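Category: Built Environment / Electrical Energy Use

3.2 Idle load at shared desks

The second part of the survey deals with the electricity used by desk equipment outside working hours. In most office buildings this load is not metered by itself. It is carried on the same circuits as cleaning equipment and kitchen appliances, and the building meter shows only the sum. We therefore measured at the outlet. Outlets with a switch of their own were entered separately from outlets without one, and the two groups are kept apart in all tables.

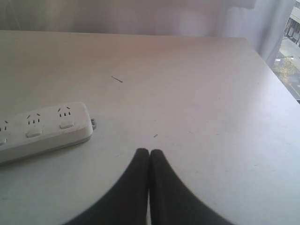
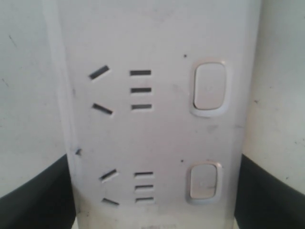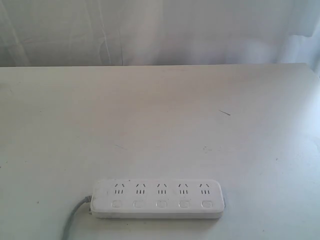

Figure 4. Multi-outlet hardware in white housings. The second and third views show sockets with angled slots and individual switches.

The sample covers 1,034 outlets in two buildings, referred to here by their site names, Drestum and Vendcombe. Drestum is a four-story office block with fixed desks. Vendcombe was converted from a warehouse, and its desks are assigned by the day. Both sites were measured in April, when neither heating nor cooling was in regular use. Portable heaters and fans were left out of the sample at both sites.

Each outlet was logged with a Breltik plug-in meter set to store one reading every 20 seconds. The meter reports real power and power factor. Readings below the lower limit of the meter were stored as zero, so the totals given in Section 4 are slightly low. We did not correct for this. A correction would require an assumed value for very small chargers, and the values we found in earlier work differ too much to support one.

An outlet was classed as idle when its power stayed inside a narrow band for 90 minutes or longer and the desk was recorded as unoccupied for the whole of that period. Occupancy was taken from the desk booking system at Vendcombe and from door records at Drestum. The door records do not resolve single desks. For Drestum, a desk was counted as unoccupied only when the whole room was, and idle time at that site is underestimated as a result.

Three kinds of outlet state were distinguished: switched off at the outlet, switched on with nothing plugged in, and switched on with equipment in standby. Indicator lamps, where fitted, draw a small amount of power in the second state. This was measured on the bench and subtracted before equipment loads were compared. Outlets that changed state during a logging period were split at the change and entered as two records.

The treatment of chained strips needs a separate note. Where one strip was fed from another, the upstream meter recorded the load of both. The downstream load was subtracted using matched time stamps. Clock drift between meters was checked at the start and end of each logging period, and records with a drift greater than one storage interval were removed. Chained strips were also reported to the building operator under the usual safety procedure, and several had been taken out of use before the second round of logging. These desks appear in the first round only.

Analysis was done with the Contreras load separation routine, using its default settings except for the minimum event length. The default discards short events, and with it most monitor wake-ups were lost. After the change, the routine returned more than 3,000 separate events at Vendcombe alone. A hand check of a subset showed that the most common error was the merging of a laptop charger with a monitor on the same strip. The error affects the split between device types but leaves the idle total for the strip unchanged.

Section 4 gives the results by site, then by outlet state. Device types are reported only where the hand check and the routine agreed.

Related items
Standby power in small meeting rooms
Door records as a measure of room occupancy
Clock drift in low-cost plug-in meters
Lighting circuits in converted warehouses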